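Prodetti G2 Parallel Gripper

Share 14 | Comments 3

The G2 is a two-finger electric gripper for light arms working in kitchens, labs and packing cells. It bolts to the wrist flange with four screws and takes power and signal through a single cable. A simulation model ships with every unit, so a cell can be laid out and tested before the hardware arrives.

Specifications
Grip force: 40 N, adjustable in software
Unit weight: 800 g with standard fingers
Control: Modbus RTU or digital I/O
Fingers: standard flat, narrow, or blank for machining

Choosing between the G2 and the Rinaldi R-series

Customers often ask how the G2 compares with the Rinaldi three-finger unit. Dehua Song in our applications group ran both models on the same simulated arm, with the same controller and camera position, for up to 300 grasps each. Rinaldi held round objects more evenly and needed less care with wrist angle. The G2 was quicker to close and fit better into tight spaces – between a pan handle and a knob, for instance. Neither did well on thin flat parts lying flush with a counter. For those we suggest the narrow fingers, part no. 51.

Grasp results in simulation depend heavily on the friction values entered. The defaults in the model file suit dry plastic. Change them for glass or coated metal.

Simulation model

The model is supplied in URDF and MJCF. Collision shapes are simplified; the visual mesh is not. Raimonds Pärn maintains both files and posts changes on the downloads page, usually on a Thursday.
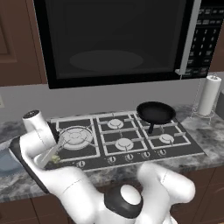 Kitchen test in simulation: fingers closed on a small item near the front left corner of the cooktop.

When working over a cooktop, set the approach height from the top of the grates – the counter surface is too low a reference and the fingers will strike the bars. Check wrist clearance under any wall-mounted appliance as well.

Adapter plates for Devotico arms are sold separately. Lead time is given on the quote.

We use cookies to remember your region and language. Accept | Settings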